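How a Woodchuck Spends the Winter
Salian Nature Pages for Young Readers
Sunday, September 14, 2025

A woodchuck is a large ground squirrel. It is also called a groundhog. Both names mean the same animal. It eats grass, clover, leaves and, when it can get into a garden, beans and lettuce.

In winter these green plants die back or are covered by snow. An animal that eats plants has a few ways to deal with this. It can move somewhere else, it can store food, it can eat bark and twigs, or it can stop eating. The woodchuck stops eating. It goes underground and hibernates.

Getting ready

During late summer a woodchuck eats more than it needs each day. The extra food is stored in its body as fat. Fat is a fuel. It holds more energy per ounce than sugar or protein does, so it is a good fuel to carry if there is not much room.

A woodchuck that goes into its burrow too thin may run out of fuel before spring. Young woodchucks have had only one summer to grow, so they often stay above ground feeding later in the fall than the adults.

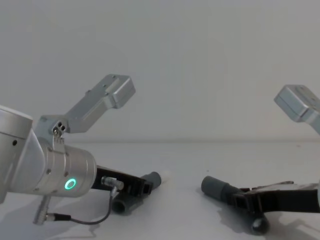 One young reader in Dretby wrote to say that squirrels in the yard bury acorns, and asked why a woodchuck doesn't fill its burrow with clover in the same way. Fresh leaves are mostly water. They would rot underground long before the end of winter. Acorns have hard shells and keep much longer.

The burrow

The winter burrow is often dug at the edge of a wood, under roots, where the soil drains well. A burrow we measured at Dretby had 27 feet of tunnel and two entrances. Other burrows can be shorter or a good deal longer.

The sleeping chamber is lined with dry grass and leaves. It has to be below the frost line – the depth to which the ground freezes in winter. Soil is slow to warm up and slow to cool down. On a night when the air outside is far below freezing, the soil around the chamber can stay above freezing. The woodchuck plugs the passage to its chamber with soil, and this plug keeps cold air out. 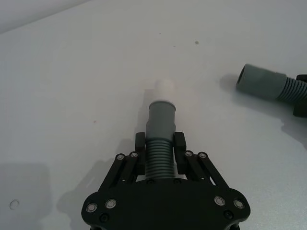

Gray corrugated pipe segment in a black gripper.

What happens in the body

Hibernation is different from ordinary sleep. In ordinary sleep the body stays nearly as warm as it is in the daytime. In hibernation it cools down a great deal. An active woodchuck has a body temperature close to 99 degrees Fahrenheit. In deep hibernation this can fall below 50 degrees.

The heart slows from many beats a minute to only a few. Breathing slows too, and there may be several minutes between one breath and the next. All of this saves fuel. A body that is kept cool needs much less energy than a body that is kept warm, in the same way that a house with the heat turned down burns less oil.

The word for this cool, slow state is torpor. Scientists use "torpor" for the state itself and "hibernation" for the whole season in which it happens.

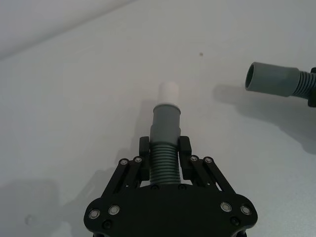

Torpor does not last all winter without a break. Every week or two the woodchuck warms itself up again. The heat comes partly from shivering and partly from a special tissue called brown fat, which makes heat directly. The animal may stay warm for a day or more. It may shift its position or pass urine, and then it cools down again.

These warm periods use most of the fuel that is burned during the winter. Scientists do not agree on why they are needed. One idea is that the brain must warm up to repair itself. Another is that the body has to check for germs, which it cannot do well when it is cold.

Waking up

In many places woodchucks come out in February or March. Adult males usually come out first and walk around looking for the burrows of females. There may still be snow on the ground, and very little to eat. A woodchuck in spring can weigh a third less than it did in fall, and it lives on the last of its fat until the grass grows. 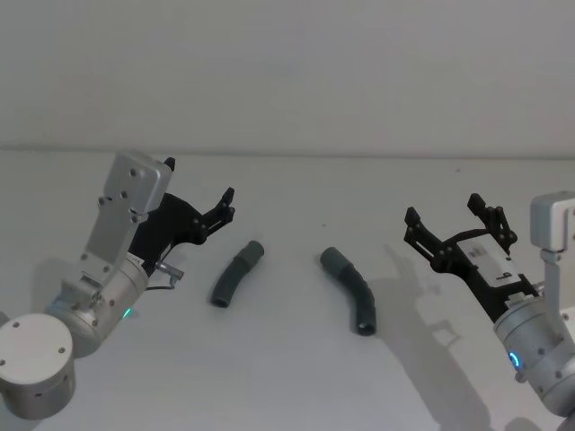 Do bears hibernate like woodchucks?

Bears also spend the winter without eating, but their bodies cool by only several degrees. A bear is large and has thick fur, so it loses heat slowly. It can wake and move much faster than a woodchuck in torpor.

Words to know

Brown fat: body tissue that makes heat.
Burrow: a home dug in the ground by an animal.
Frost line: the greatest depth to which soil freezes in winter.
Torpor: a state in which the body is cool and works slowly.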